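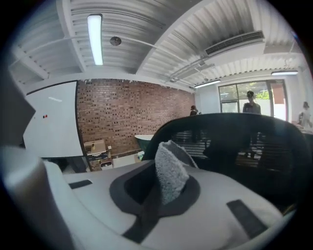

Titilayo Effiong has asked that this section state plainly whether the chairs are to go in before the whiteboard is hung or after it, the previous issue having said both. The whiteboard is to be hung first. Chairs remain in the corridor until step 4.2.9 is complete and the floor has been swept.

Section 4. Fitting out a small meeting room

4.1 Scope

This section applies to the small meeting rooms at Okemby, including those with exposed brick on one or more walls. It covers the mounting of the Wike whiteboard, the assembly and adjustment of the Greklow mesh-back chair, the placing of chairs in the room, and the temporary storage of cartons. Tables are dealt with in Section 5. Power and data outlets are dealt with in Section 7 and are not to be altered by persons working from this section.

Work may be carried out by room staff who have completed the manual handling module. Mounting of the whiteboard requires a second person at all times.

4.2 Mounting the whiteboard

The whiteboard is mounted on a flat, painted wall. It is not to be mounted on brick.

CAUTION: Older brick in the building varies in hardness from one course to the next, and the mortar is soft in places. No anchor, screw, nail or adhesive hook is to be placed in brick or mortar without written approval from the property office.

4.2.1 Confirm that the wall is dry, sound and free of old fixings. Fill any holes and allow the filler to cure for the period printed on the tub.

4.2.2 Check the wall for concealed wiring and pipes with the detector held by the property office. Mark any finds in pencil. Do not use marker or tape on painted walls.

4.2.3 Mark the line for the top edge of the board at 192 cm above the finished floor. Use a level. Do not measure down from the ceiling, which is uneven in several rooms.

4.2.4 Hold the upper rail against the line and mark the fixing points through the slots.

4.2.5 Drill, insert the anchors supplied in the hardware bag, and fasten the upper rail. Leave the end screws slightly loose.

4.2.6 With one person at each end, lift the board onto the upper rail. Lower it until it seats along its full width. Keep fingers clear of the rail.

4.2.7 Check the board for level, adjust, and tighten the end screws.

4.2.8 Fasten the lower brackets. Pull gently on the bottom edge of the board at each end. There should be no movement.

4.2.9 Remove the protective film from the writing surface. Wipe the surface with a damp cloth and dry it. Do not write on the board for one hour.

Note: Where a wall receives direct light from a window or a ceiling fixture, some reflection on the upper part of the board is normal. If the reflection prevents reading from the seats, report it on the room form. Do not tilt the board or pack out the lower brackets.

4.3 Magnets and accessories

4.3.1 Supply each board with 2 magnets at handover. Colour is not specified. Further magnets may be drawn from the supply cupboard by the person booking the room.

4.3.2 Place the magnets side by side on the board, clear of the main writing area.

4.3.3 Do not leave magnets on chair frames, radiators or door hardware.

4.3.4 Only dry-erase markers are to be left in the room. Permanent markers found during set-up are to be returned to the supply cupboard. If permanent ink has been used on the board, see 4.8.

4.4 Unpacking the chairs

4.4.1 Place the carton on its base on a clean floor, in the corridor or in the room, clear of the door swing. Check the printed side for handling marks before turning it.

4.4.2 Slit the tape with a short blade. Do not cut deeply along the centre seam. The mesh back is packed close to it and has been damaged this way in the past.

4.4.3 Lift out the back first, by its outer frame. Do not lift by the mesh.

4.4.4 Remove the seat, the base, the gas cylinder, the casters and the hardware bag. Check the contents against the packing slip.

4.4.5 If any part is missing, stop. Return all parts to the carton, write the room number on the flap and notify stores. Parts are not to be borrowed from another carton.

4.5 Assembling the chair

4.5.1 Turn the base upside down on a blanket or on flattened cardboard. Press the casters in by hand until each one clicks. Do not use a hammer.

Note: Rooms with timber floors take the soft Feltier casters, which are packed separately by stores. The casters in the manufacturer's carton are for carpet. Cyprian Ostrowski reports that the two are easily confused once out of the bag, and the bags should therefore stay closed until the floor type has been confirmed against the room list.

4.5.2 Turn the base upright and insert the gas cylinder, narrow end up. Slide the cover over the cylinder.

WARNING: The cylinder is pressurized. Do not open, heat, strike or attempt to repair it. A cylinder that leaks oil or will not hold its height is to be tagged and returned to stores with the chair.

4.5.3 Lay the seat face down. Position the mechanism with the arrow pointing to the front edge of the seat and start all screws by hand before tightening any of them.

4.5.4 Attach the back to the mechanism. One person may do this if the back is supported against a wall or a table. Tighten the screws evenly, moving from side to side.

4.5.5 Lower the seat and back onto the cylinder. Sit down firmly once to seat the taper.

4.5.6 Stand up, then raise and lower the chair through its full range. Listen for scraping. If the cover rubs on the mechanism, remove the seat and refit the cover.

4.6 Initial adjustment

Chairs are left at a common setting so that the room appears orderly and the next user has a known starting point. Users may change any setting and are not required to restore it.

4.6.1 Set the seat to its lowest position, then raise it until the front edge is level with the mark on the cylinder cover.

4.6.2 Lock the back upright.

4.6.3 Set the tilt tension to the middle of its travel.

4.6.4 Check the padded top edge of the back, where fitted, for splits or exposed foam. The padding should be continuous from one side to the other. Chairs with damaged padding are not to be placed in service.

4.6.5 Hold the mesh up to the light and look through it. Broken strands show as a bright line or a gap. Press the mesh with the flat of the hand. It should give slightly and return.

4.7 Placing the chairs in the room

4.7.1 Bring chairs in one at a time, pushing from the back with both hands. Do not stack them and do not tow one chair with another.

4.7.2 Leave a clear passage of 70 cm between the back of any occupied chair and the nearest wall. For this measurement, draw the chair out from the table to its normal sitting position.

4.7.3 Leave space for one person to stand at the whiteboard without moving a chair. If this cannot be achieved, remove a chair from the room and amend the capacity shown on the room list.

4.7.4 Keep chair backs off the brick. The brick face is rough, and repeated contact wears both the mesh and the padded edge. Where space is tight, a floor stop may be requested through the property office.

4.7.5 Check that the door opens fully with all chairs drawn out.

4.8 Care and cleaning

Mesh: Vacuum with the soft brush head on low suction. Marks may be dabbed with lukewarm water and a drop of dish soap. Do not scrub, and do not use bleach or a steam cleaner.

Casters: Remove hair and thread monthly. Pull the caster straight out to free it, and press it back until it clicks.

Whiteboard: Wipe daily with a dry eraser and weekly with a damp cloth. For permanent ink, write over the mark with a dry-erase marker, wait a few seconds and wipe both away. If a trace remains, use the cleaner held in the supply cupboard. Abrasive pads are not permitted. The frame may be wiped with the same cloth.

Brick: Dust with a dry, soft brush, from the top down, before vacuuming the floor. Do not wash, seal or paint. Brick dust on the floor near the wall is usual in August, when the rooms are driest, and does not need to be reported unless whole pieces have come away.

4.9 Cartons and loose items

4.9.1 One carton may remain in the room during set-up for tools, hardware bags and packing. Place it on the floor against a wall, away from the door, the heater and the passage described in 4.7.2.

4.9.2 Small items may be set on top of a closed carton while work is in progress. Blades are to be retracted and put away.

4.9.3 Empty cartons are flattened and taken to the recycling cage before the room is released for booking. A carton needed for a return is labelled with the room number and may stay for up to 2 working days.

4.9.4 Cartons are not to be used as a step, a seat or a door stop.

4.10 Release of the room

4.10.1 Walk the room once with the checklist from the inside of the supply cupboard door.

4.10.2 Sign the room form, noting the floor type, the casters fitted and any reflection on the board reported under 4.2.

4.10.3 Hang the form on the hook outside the door. The booking desk collects forms at 4 p.m., and a room whose form is hung after that time will be released the following morning.

Note: Forms on the old green stock are still accepted but have no line for casters. Write the caster type in the margin.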